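Re: [Belhaj house] bed in the back room, duvet size?

7 March 2023

Radwa Lamrani wrote:
> Can someone check the bed in the back room before I order covers? The Breneck
> ones come in 2 sizes and I don't want to send them back again like in October.
> Also is the headboard a color that goes with green, or should I stick to white.

Quick one, am between things. Get the bigger size. The duvet hangs over the side and the small cover would bunch up, we had that with the Dronar set. Plain white is fine with teh headboard I think - it's padded panels, blue-gray and taupe-brown.

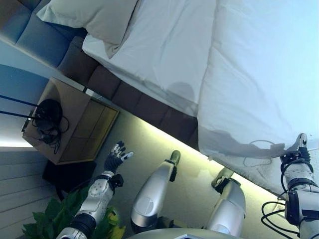 Back room, bed not made yet.

The light strip under the headboard is on, gives a yellowish glow so cream might look dingy. Another vote for white. Cords on the nightstand need tidying, will bring ties.

Pillows - I'd get new ones, over 9 years old some of them. Budget was 20 each last time, no idea now. Can you order by tonite? Gridis delivers before 9 if its in the cart today.

thx, more later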